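## Workshop tips: planning moves inside a PC case

My best tip this month – give the planner a fatter gripper than the one you own! I pad the collision model in Jara by 2 mm on every side, cables get their own keep-out boxes, and the arm quits trying those sneaky diagonal shortcuts past the drive cage. 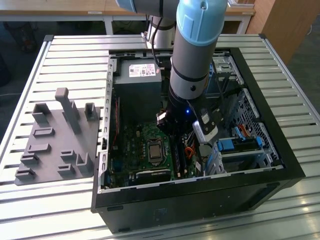 Next, save your approach poses by name. I had 132 of them called things like "pose_final_b" until Gladys Sang made me clean up (thank you, Gladys). Now I'm down to 111, and I can find the one over the memory slots without opening Nonby and squinting.

Oh, and replay everything at low speed after any edit, even a tiny one.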